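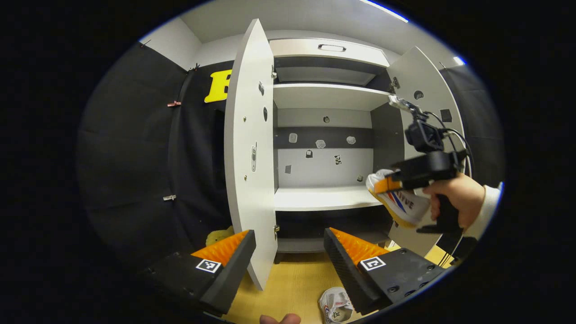 Handout 7: When Part of the Job Moves to a Machine

Nov 10, 2019
By Catherine Urquhart

Filed under: Work and Technology / Course Notes

Read this before the session. The case is Stosholm, a firm that stores and returns footwear and small household goods. It has 92 people on the floor. In December it will start moving some of the putting-away work to robot arms, beginning with shoes into cabinets.

1. What the task consists of

On paper the job is one line: "place item in cabinet." Arnel Soriano, who supervises the shift, wrote it out again for us and got seven steps. Find the pair. Pick up one shoe. Turn it so the toe goes in first. Check that the doors are open far enough. Reach past the door. Set the shoe on the shelf. Let go without tipping it.

People who have done this for years do not think of it as seven steps. The robot program has to have every one of them. A good part of the early work is therefore done by the staff themselves, who carry out the task with hand-held grippers so that the movements can be recorded and used for training. A shoe held in two padded fingers behaves differently from a shoe held in a hand, and the grip has to be learned.

2. Doors

Doors take more time than the shoes do. A person opens a cabinet with one hand, holds the item in the other, and nudges the door wider with an elbow if needed. A gripper has no elbow.
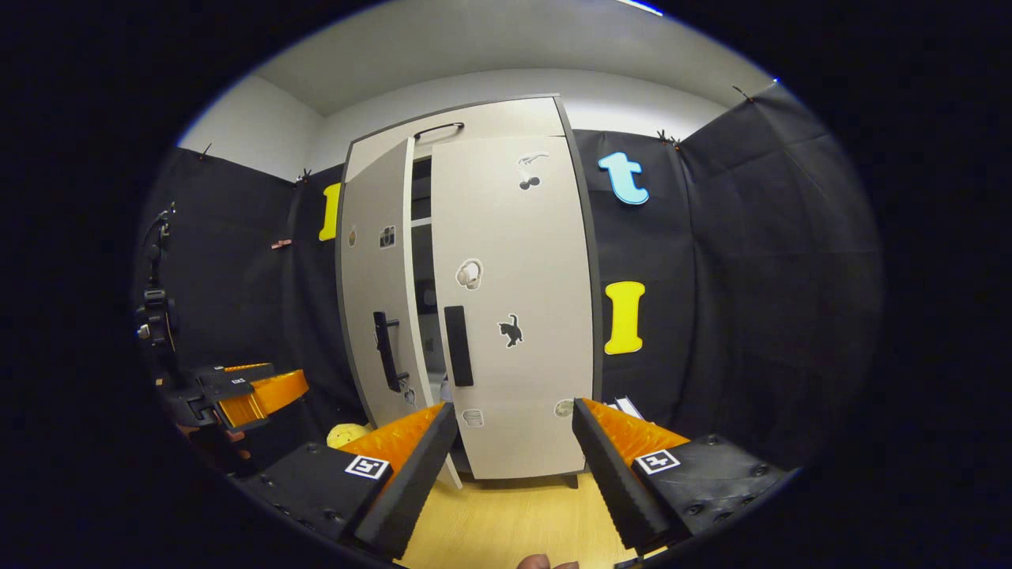
With one door partly open and the other shut, the opening is narrow and the inside is dim. A worker would pull the second door without stopping to decide. In the written procedure this has to be a decision: open the other door, or widen the first. Trinidad Policarpio's team at Stosholm argued over this for most of a morning. They settled on opening both doors fully before any item is picked up. It is slower. It also means the human shift has been asked to do the same, and some of them resent it.

3. What changes for the staff

Pay grades stay as they are until the review. The duties do not. Nestor Javier used to put away stock for a full shift. He now spends half of it recording tasks and the other half checking recordings. He told us his back is better and his day is longer. Felicidad Macaraeg asked whether people whose movements are used for training should be paid for that separately. Management has not answered.

The recording work was offered to everyone, and 7 signed up. The company's target is 295 usable recordings before the arms are installed. Who decides what counts as usable was left out of the first agreement and added later.

4. For discussion

Take one task from your own job that fits on one line. Write out the steps. Mark the ones you do without looking.

Should the human procedure be changed to match the machine's? Use the door rule in section 2.

Compare Stosholm with the Unar case from last week, where the staff were told about the change after the equipment was ordered.

Bring your step list on paper. We will swap them in pairs and try to follow each other's exactly as written.

Contact the course office | Copyright 2019 | Back to top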